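Korkosska Robotics Club: Frequently Asked Questions
Updated 7/1/19

Who can join?
Any student in grades 9 through 12. You don't need experience with code or electronics. New members start in September.

What do teams work on?
This season's task is board handling. The arm has to pick up a circuit board from the table and set it in a tray. Each run gets 10 minutes.

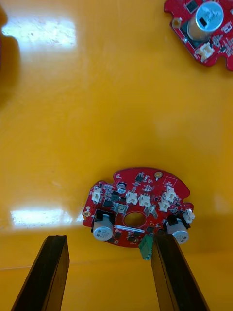
Gripper at the round red board, one finger against the green terminal block.

Can the gripper touch the parts on the board?
Yes, but a run loses points if a part is bent or pulled off. Most teams aim for the bare edge — it takes more practice than it sounds.

Do we have to write our own code?
Yes. Ruth Birkett keeps a starter program on the club drive, and you can change any of it. Save your copy under your team name.

What does it cost?
The fee is $29 for the season. Ask Clive Bloxham if you need it waived.

Can I switch teams?
Until the second practice. After that, talk to Jade Entwistle first.

Where do I turn in my log?
In the folder by the door. Logs are checked before each run, and a team without one goes last.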